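Raltow is a home-skills school. We teach grown people and teenagers how to look after the place they live in: how to sweep a floor so that it stays swept, how to put a kitchen to bed at night, how to sort a closet without having to lie down afterward. If that sounds like a small subject to build a school around, we understand, and we would only ask you to come and sit in on a morning before you make up your mind.

We started out with one course, held in a borrowed room above a shoe repair shop on Moschos Street, and the course was about dusting. It ran for 7 weeks and we were sure we would run out of things to say by the third. We never did. People stayed on after class to ask about window tracks and the tops of door frames and what on earth you are supposed to do with a drawer full of cords, and so the next term there was a course for that, and then another one, and by the following September we had outgrown the room and needed a place of our own.

That place is the old Liteck building, where we still are today. It has high windows along the street side, a good deep sink, plenty of shelves, and a long worktable where most of our teaching happens. The table is the heart of the school. We found early on that it is much easier to learn a job at waist height, standing up, with good light and your classmates next to you, than it is crouched in a corner with your head under a cabinet. So the small jobs are all taught at the table first, and only later on the floor, on the stairs, or in the practice kitchen at the back.

Every new student begins with the dustpan and brush. We are very fond of the dustpan and brush! It is the plainest set in the house, most of us have owned one since our first apartment, and hardly any of us were ever shown how to use it well. We talk about keeping the lip of the pan flat against the surface, about short strokes toward you, about tilting the pan back before you lift it, and about walking it to the bin slowly, like a full cup of coffee. Then we talk about putting the set away again, in the same place each time, so that it is there when the cereal goes over.

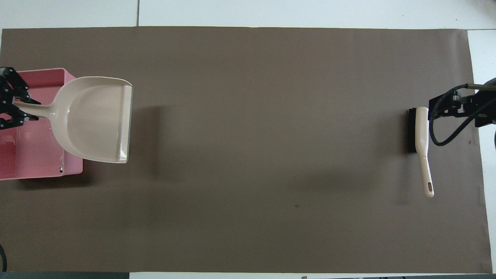 Dustpan, hand brush and pink bin at the worktable.

After the sweeping lessons come the sorting lessons, and for many of our students these are the ones that really stick. We use plastic bins for nearly all of it. A bin can be a home for the cleaning things, or for mittens, or for the mail that needs an answer, and it will do all of those jobs cheerfully as long as everybody in the household knows which one it has been given. We spend a whole session on this, and there is usually some lively talk about whose job it is to empty the mail bin.

Our full household course is called Niltia, a name left over from a notebook one of the founders kept, and we have grown too used to it to change it now. Niltia covers 100 everyday jobs, from wiping down a light switch to defrosting a freezer. Classes are kept to 20 people so that everyone gets a spot at the table and a proper turn with the tools. You don't need to bring anything with you except an apron and, if you like, a question from home. The questions from home are often the best part of the day.

We are sometimes asked whether we are strict, and the answer is that we really aren't. There are crumbs under our own toaster too. What we care about is that a person can walk into a messy room, feel all right about it, pick a corner and begin. Some of our students have just moved into their first place, some have lived in the same house for most of their lives and are finally going through the attic, and a good many come along with a son or daughter who would rather be somewhere else (they tend to warm up by the second session, usually around the time the brushes come out).

If you would like to see the school, the door is open to visitors every weekday morning from 9:30 until noon. There is coffee on, and you are welcome to look through the shelves, try out the tools and chat with whoever is teaching. New courses begin each September, and we keep a waiting list for the smaller evening groups.

Contact Us | Visiting Hours | Course List | © Raltow Home Skills School. All rights reserved. | Back to top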